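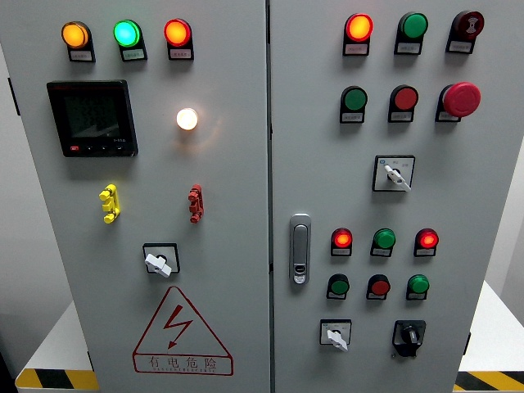

The Flidmont cabinet front, powered up.

Flidmont Panel Operator: questions we asked before signing anything

Updated 24 Mar 2019 by Marek Vondráček

What is being sold?
A wheeled robot that reads the lamps and works the switches on an ordinary control cabinet, rented by the month from Kulldale. The sales sheet calls it a "night shift operator." We would call it a slow pair of hands with a camera.

Does the cabinet have to be modified?
Kulldale says no. Their setup guide then asks for clean labels, even lighting and a fixed parking spot. Read page 16 before you believe the word "no."

Can it tell a lit lamp from an unlit one?
Mostly. We ran 366 lamp readings and it got 18 wrong. A door like this one is a fair test, with lit red lamps sharing a row with an unlit green button. Kulldale's answer was to retrain on our panel, at our cost.

Does it read the labels?
We would not count on it. The plates under the lamps and buttons are small, and the robot goes by a map of the door that somebody has to enter by hand. Swap two buttons and the map is wrong until you fix it.

What about the rotary switches?
Push buttons are the easy part. Rotary switches took two or three tries on bad days, and the log marks a third try as "completed" – no mention of the first two. Ask for the raw log.

Will it press the emergency stop?
Only if you allow it in the settings. It ships turned off. Rosimeire Falcão, who runs our electrical side, wants it left that way and wants a person within reach of the red mushroom button whenever the robot is moving. So much for the night shift.

Can it open the door?
No, and it should not. The latch has a keyhole and the left door carries a red lightning-bolt warning. Work behind that door stays with qualified people.

Is anyone else using it?
We were given two names, Bragança and Vukutska. Bragança sent us 194 hours of run logs, which were useful. Vukutska has not replied.

Would you rent one?
Not at the current price. We have asked for another trial in June, with the retraining included – no answer yet.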